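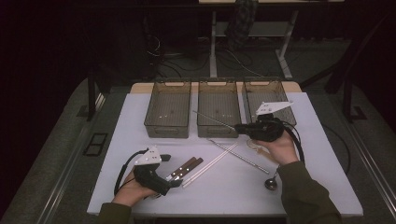

Hand tools, thin rods and mesh baskets on the table, a gripper in each hand.

Nostosstead Community Help > Workshop and home > Machines for chores

Can a machine already put small tools back in the right basket?

Stojanovska

Good evening to all. I have a small repair workshop in Stonen, and at the end of the day the table is always full of small things: tools with wooden handles, thin rods, sticks for mixing, a little round mirror. All of them must go in baskets before the next morning. It is not heavy work, but it takes me a long time and I am tired then.

My nephew tells me that a robot arm can do this now. I found a used one for 3210 euros, with a simple two-finger gripper and a camera. My table is 70 cm deep, so the arm would reach everything. The seller says that it can "pick any object", but in his video it picks only wooden cubes.

My baskets are like the ones in the picture, with a mesh floor and brown walls one can see through. Must I change them for something else? And is it realistic to expect this work from such an arm, or should I wait some years? I can follow instructions on a computer, but I am not a programmer.

Posted in July, 3 replies

Drillent

I worked with arms of this kind in a packing hall, so I can answer a part of it.

The cubes tell you very little. A cube stands up from the table and has flat sides, so the fingers close on it even when the camera is wrong by some millimetres. A thin rod lies flat. The fingers must come down almost to the table surface, and if they come too low they press on it and the arm stops with an error. Then you stand up and reset it, and this is also a chore.

Look at how the things lie in your picture. The two wooden handles are side by side and the white sticks cross right next to them. A person sees at once which one to lift first. For a machine this is the difficult moment, and it can pull a second thing along with the first. White sticks on a white table are also hard for a cheap camera, and a clear dish is worse. I would put a dark, dull mat under everything before I spend money on anything else.

The baskets can stay, in my opinion. Fix them so they don't move, with the same place every day. The see-through walls can confuse a depth camera, but if the arm knows the positions it doesn't need to look at them. Long pieces are another matter — a rod held at one end can hit the rim when it goes in. You have to teach the arm to turn it first.

For 3210 euros I would not buy it for this job. If you want it as a hobby, ask the seller to show it with your own tools, and stay there for 2 hours, not for five minutes.

benchlight

just get a magnetic strip and a tray. no robot needed

Stojanovska

Thank you both. The magnetic strip is a good idea for the metal ones, but the sticks will not hold on it.

Drillent, I asked the seller about my own tools, and he answered that I must "train" the arm first, with many demonstrations by hand. Is this possible for a person like me, in the evenings?

Drillent

It is possible, but slow. You do the same movement again and again, with the tools lying differently each time, and the arm learns from these recordings. Begin with one kind of tool and one basket. The wooden handles are a good beginning, they are thick enough to hold well. Leave the thin rods and the mirror for later. Also ask if the software for training is in the price, and if a new pair of finger tips can still be ordered for that model.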